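Fomora Tabletop: notes on the hand-held gripper set

This folder holds the meeting room part of the Fomora Tabletop collection. It covers short pick and place demonstrations recorded with a hand-held gripper, for training policies that take a wrist view as input.

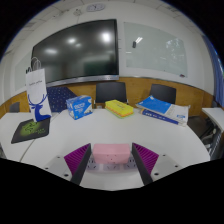
The set has over 3,000 demonstrations across 47 tasks. Each demonstration is one attempt at one task, from the moment the operator starts moving the gripper towards the object until the fingers have opened again and pulled back. Failed attempts are kept and labelled as failed. Please don't drop them without saying so if you publish results.

What is in a demonstration

- the wrist video, at 20 frames per second
- the gripper pose for each frame, relative to the first frame
- the finger opening for each frame, in millimetres
- a one-line instruction, written before the attempt
- a result label: done, partly done or failed

The instruction is plain English and usually names one object and one place ("put the box next to the bag"). Spelling was corrected afterwards but the wording was left alone, so the same object can go by different names in different sessions. A list of the common alternatives is in the names file.

How it was collected

Recording took place in June in ordinary meeting rooms, using the tables and whatever office things suited the task: boxes, books, paper bags, mouse pads, power strips. We left the chairs and wall screens where they were. Tables were rearranged between tasks and not within one. Operators were told to move at a comfortable speed, and to carry on if they bumped something.

Pose tracking was done with Plistum 2. It loses its place when the wrist view is mostly blank tabletop or glossy screen, and those stretches carry a low confidence flag. The loader skips flagged frames by default. Set keep_flagged to true if you want them back.

Splits

Training and test are split by room, so no test room appears in training. The Abbasi split is an older one, made by task, and is only included so that earlier numbers can be repeated. Don't mix the two.

Known problems

- Opening values drift slightly over long sessions. Recalibrate against the closed position at the start of each file.
- Reflections in screens and glass boards change with the daylight. We haven't masked them.
- Thin objects lying flat are under-represented.
- Some printed text is readable in the video. If you find anything that should be blurred, send us the file name and frame number.

Use

Research and teaching use is fine. The Kidico loader reads the files as they are, and a short script for converting to plain folders of frames is in tools. Run the checksum script after downloading, before you unpack anything.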